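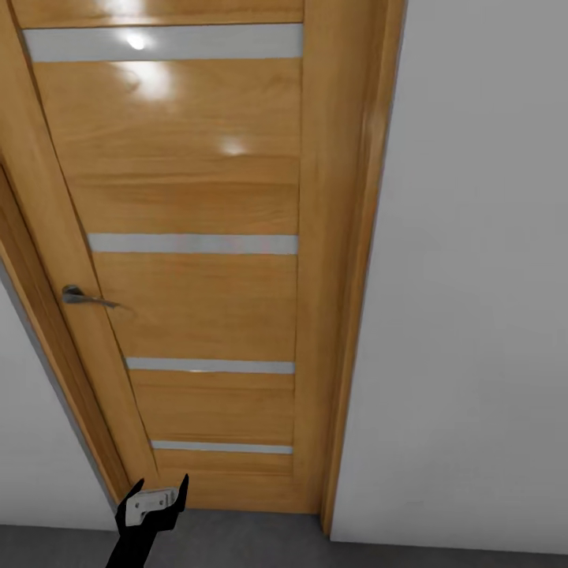

¿Con qué frecuencia hay que recalibrar las pinzas de una celda simulada?

Cada vez que se toca el modelo del robot, el paso de simulación o las propiedades de contacto. Si no se ha cambiado nada de eso, basta con pasar la prueba de cierre en vacío al empezar la sesión y comparar la curva con la de referencia.

Memoria del proyecto: puesta a punto y mantenimiento de la celda Dorko
Escuela Técnica de Lorkville, laboratorio Kulham
Autora: Nadhirah Gunawan

Resumen

Dorko es el robot de dos brazos que usamos en el laboratorio Kulham, y durante este semestre me he ocupado de su versión simulada. Cuando la heredé, en marzo, las pinzas temblaban al cerrar, una de ellas se hundía en los objetos y el archivo de configuración tenía 1511 líneas con partes repetidas que se pisaban unas a otras. Esta memoria cuenta cómo quedó montada la celda, qué se rompía y qué hago ahora para que no se vuelva a romper. Me lo he pasado muy bien, lo digo ya, aunque hubo tardes enteras perdidas por un signo menos.

Composición de la celda

La habitación es sencilla a propósito: suelo gris, paredes claras y lisas. Dentro se cargan los elementos de cada tarea. Para esta memoria trabajé con dos: una puerta de madera con franjas de vidrio esmerilado y manija de palanca, y una bandeja rectangular poco profunda, de color rojo anaranjado, que hay que sujetar con los dos brazos a la vez.

La puerta es la pieza más delicada del escenario. Tiene su propia articulación en las bisagras y otra en la manija, y las dos llevan fricción y límites de giro. El brillo del barniz también dio guerra, con reflejos muy fuertes que confundían a mi detector de bordes. Al final dejé el material como estaba y bajé el peso de esas zonas en el detector (cambiar el barniz habría sido hacer trampa, el robot va a encontrarse puertas brillantes en cualquier pasillo).

El control de los brazos corre a 30 Hz y la física va bastante más deprisa por debajo. Confundir las dos frecuencias fue mi primer error serio: había puesto el filtro de fuerza al ritmo del control, llegaba tarde a cada contacto y la pinza rebotaba contra la puerta como si tuviera un muelle.

Reparación de la pinza izquierda

El fallo que más me costó encontrar era el hundimiento. Al cerrar sobre un canto fino, el dedo de la pinza izquierda atravesaba el objeto y luego salía disparado. Probé a subir la rigidez del contacto, que es lo que se lee en todos los foros, y empeoró.

La causa estaba en la malla de colisión. La malla visible del dedo era correcta, pero la de colisión venía de una revisión anterior de la pieza, estaba girada y además tenía otra masa. La del dedo nuevo es de 182 gramos y en el archivo figuraba la antigua. Exporté de nuevo la geometría, copié la inercia calculada por el programa de CAD y repetí la prueba de cierre. La curva salió limpia a la primera, ¡y eso no me había pasado en todo el semestre!

Después hice lo mismo con la derecha aunque no daba problemas. Las dos pinzas son simétricas y quería que compartieran un solo archivo con el eje reflejado. Ahí apareció el famoso signo menos: la derecha abría cuando le pedía cerrar. Está corregido y comentado en el código con letras mayúsculas, para quien venga detrás.
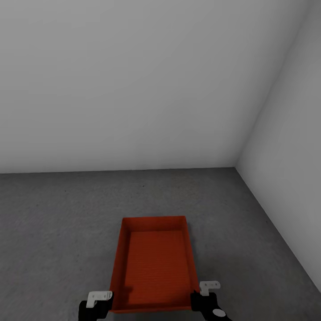

AJUSTE Y MANTENIMIENTO

Agarre con dos brazos

La bandeja se coge por el extremo cercano, una pinza en cada lado. Parece una tarea fácil y es estupenda para detectar desajustes, porque los dos brazos quedan unidos a través del objeto y cualquier error de uno lo nota el otro. Si las bases están mal alineadas, la fuerza lateral crece aunque nadie mande moverse. Yo uso esa fuerza como indicador: agarro, espero a que se estabilice, anoto el valor y lo comparo con el de la sesión anterior.

Con las paredes tan bajas, la altura de los dedos importa mucho. El punto de agarre se define respecto al borde y con una tolerancia vertical; antes se definía respecto al suelo, y cualquier cambio en el grosor del fondo lo estropeaba.

Rutina al empezar

Cargar la habitación vacía y comprobar que los brazos se quedan quietos en reposo.
Cerrar y abrir cada pinza en vacío. Guardar la curva.
Cargar la puerta, mover la manija a mano desde la consola y ver que vuelve a su sitio.
Cargar la bandeja y hacer un agarre doble sin levantar.
Mirar el tiempo de carga. El valor bueno en nuestro equipo es 974 ms; si se dispara, suele haber una malla de colisión sin simplificar.

La rutina se lanza con un guion que escribí sobre la herramienta de pruebas Lyons, la misma que usa el resto del laboratorio. Si algo falla, se detiene y deja el registro en la carpeta del día.

Averías que siguen abiertas

La manija se queda a veces un poco por debajo de su posición de reposo. Sospecho de la fricción seca de la articulación, pero no he podido reproducirlo siempre.

El agarre doble pierde estabilidad si se duplica la masa de la bandeja. Habría que revisar las ganancias de muñeca, que están copiadas del robot real sin tocar.

Falta pasar a módulos la parte de cámaras del archivo de configuración. La de pinzas y la de la puerta ya están separadas y da gusto leerlas.

Anexo A: dónde está cada cosa

Las mallas corregidas están en la carpeta de pinzas, con la revisión en el nombre. Las curvas de referencia se guardan junto al guion de Lyons. No borrar la curva de marzo, es la única que tenemos del estado anterior a la reparación.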